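Sticky marks left on a dark table after removing black tape

Posted by Akua Ankrah in Cleaning and Home Care

Hello everyone. I hope this is the right section for my problem. I have a dark table in my work room and I put black tape on it to mark some places. The tape stays for a long time, usually from one month to the next. In August I changed the layout and pulled off the old pieces, and now the table has dull gray lines where they were. When I pass my finger on a line it catches a little, and dust sticks to it. 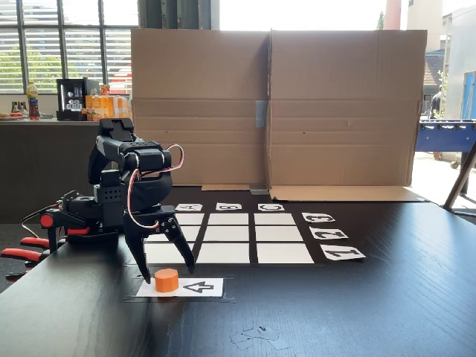 The table with the arrow card and the grid of tiles

I have tried warm water with dish soap. It helped with the dust but the lines came back when the surface dried. My neighbor told me to use nail polish remover, but I am afraid of it on a dark finish. I do not know what finish the table has, because I bought it second hand and there is no label under it. I also have a bottle of Tudard cleaner, 500 ml, which says "for all hard surfaces", but the smell is very strong and I did not open it again.

My second problem is for the future. I need the marks on the table, so I must put tape again. Is there a tape that does not leave the glue? Thank you in advance for your advice.

Retwood

Please do not use nail polish remover! The acetone in it can dissolve many finishes, and on a dark table you will see a pale spot forever. I made this mistake on a shelf.

What you have is the glue which stayed behind after the backing came off. Water does not do much to it. Oil does. Put a few drops of plain cooking oil on a soft cloth, lay the cloth on the line and leave it for ten minutes. Then rub gently, in the direction of the line, and the glue will make small rolls that you can pick up. After this wash with a little dish soap to take away the oil and dry at once. For thick glue you can repeat it. Test first in a place which nobody sees, for example the underside of the edge.

If the line is still dull when all the glue is gone, then the finish itself is marked, and this is another question. A furniture wax sometimes hides it, but I can not promise.

For the heat method (hair dryer), use the low setting and keep it moving. It is very good when the tape is still on the table. Warm it, then pull slowly and flat, back over itself. If you pull straight up and fast, the glue separates from the tape and you are again at the beginning.

Antwi

just use the alcohol from the pharmacy, works for me every time

Prorkia

I agree with Retwood about the oil. About the alcohol I would be careful: the strong kind, 97 percent, can damage shellac and some lacquers, and she does not know her finish.

For the tape, look for the kind that painters use for delicate surfaces. On the package it is written how many days you can leave it. Mine says 40, and I change it before. Ordinary electrical tape is the worst in my experience, its glue becomes soft in a warm room and moves out from under the edges.

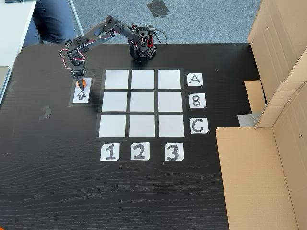 Card with a border of black tape

You can also put the tape on a thin sheet that lies on the table, and the table never touches any glue. I cut mine from a desk cover and I hold it with two small pieces at the corners only. When I want a new layout I change the sheet.

Akua, if you try the oil, please write if the lines went away. I have the same lines on my kitchen table near the window.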